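Stosus Two-Arm Folding Station
For uniform rooms, team laundries and rental linen shops

If you've ever worked the back half of a laundry, you already know where the day goes. The washers look after themselves and so do the dryers, more or less, and then everything lands in front of a person who has to find the collar, find the hem, square it up and do it again until it's time to go home. The Stosus station was built for that part of the day. It's a pair of arms that work over a padded, fabric-covered surface, with a soft two-finger gripper on each, and it handles the plain, repeating share of the folding so your people can get on with the sorting, mending and packing that need a good pair of eyes.

We started with sports clothing because that's what the folks at the Fodby laundry asked us for. Their customers are clubs and schools, and club kit is a mixed bag (sometimes quite literally) - slippery shirts, heavy sweats, numbers that crease if you look at them wrong. It made for a slow first winter, but we learned a great deal from it, and most of what we learned is in the station you'd be buying today.

The gripper
Each hand has two slim, tapered fingers, and they do their best work at the edge of a garment. One finger comes down on the cloth, the other comes down just past the hem, and then the two can close. Knits are forgiving this way. Thick seams take a little more patience, and there's a slower setting for those which we'd suggest you leave on for the first week or so, until everyone is used to the pace.
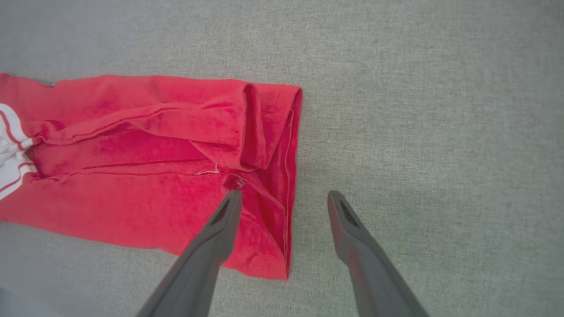 Gripper fingers at the hem of a red knit garment.

The surface
We tried a bare tabletop early on and weren't happy with it. Cloth slid about, and the fingertips had nothing to press into. A gray woven cover over padding turned out to be much kinder to both, and it shows up a stray sock nicely too! The cover unzips for washing. Please do wash it, as lint builds up faster than you'd think, and keep the spare close by so the station isn't sitting idle while the first one dries.

What changes for your staff
This is the part we get the most letters about, so we'll take our time with it. The station needs a person nearby. Somebody brings the clean clothes, sets them within reach, looks over what comes out and steps in when a sleeve has gone its own way. At Fodby the folding crew now take turns at the station in two-hour stretches, and the rest of the shift goes to repairs, name labels and counter work. A few people loved that from the start. Others missed the folding, which surprised us a little - it's a good time to chat, after all - and so the hand table stayed where it was, and it still gets plenty of use on Friday afternoons.
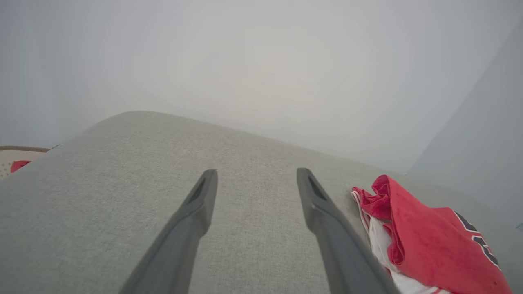
Stosus Equipment Catalog, Issue 27, page 15

We'd ask you to talk with your crew before you order. Let them choose where the station goes, and who learns it first. The training takes two mornings and we come to you for it. The second morning is nearly all hands-on, with your own clothes and your own muddle of sizes, and we've found that people who were standing well back on the first day are usually elbow to elbow by the end of the second.

Shirts and jerseys
Short-sleeved shirts are laid out sideways, collar to one end and hem to the other, so that both arms can reach the long edge. A sleeve can be turned in over the body before the main fold. Printed numbers and lettering should be fully cooled from the dryer before they go down on the surface.

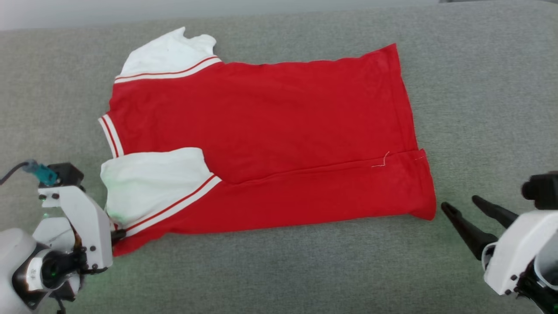
Can one person look after the station along with other work?
One trained person can look after it and do light work close by, such as labeling or matching pairs. We don't recommend leaving the room while the arms are moving.

Ordering
Station with both arms, padded surface and spare cover: item 2054
Replacement fingertips, set for both hands: ask for current price
Training mornings: included with every new station
Showroom: Stosus, Whitfield, viewings by appointment
Service and spare parts: Rerketby depot

Orders placed now will be delivered from January onward. If you'd like to bring a bag of your own laundry to the showroom, please do, and leave yourself a good long morning for it.

Page updated December 14, 2025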